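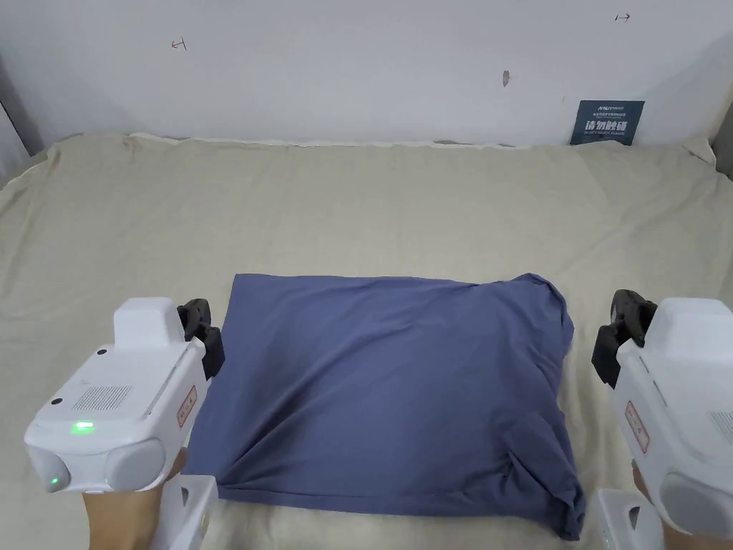 Linen and folding place: monthly check
Site: Dristasow guest house, laundry room with display beds
Date of check: October 8, 2021

1. Bottom sheet on the folding bed is clean
Not OK. There is a faint tan stain near the wall side. Please change the sheet and wash the old one at 40 degrees.

2. Sheet lies flat
Partly. It is wrinkled and pushed up along the wall. Pull it tight before folding, otherwise the creases go into the dark pieces.

3. Wall behind the bed
Acceptable. Small dark marks are on the paint. They can wait until December.

4. Cables
To correct. One thin cable goes across the wall and must be fixed with clips.

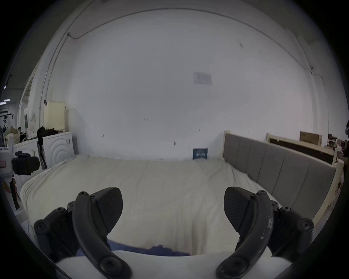

5. Things stored at height
Not OK. A cardboard box is on top of the second bed frame. Put it on the floor or on a shelf.

6. Tops of the washing machines
Not OK. Remove the appliance and the dark pile before any spin programme. The Fendeck manual asks for a free top.

7. Headboard and bed frame
I pressed on the grey panels and the wooden post, nothing moves. OK.

8. Shelves at the far side
Cluttered, to be tidied. I will look again at the next check.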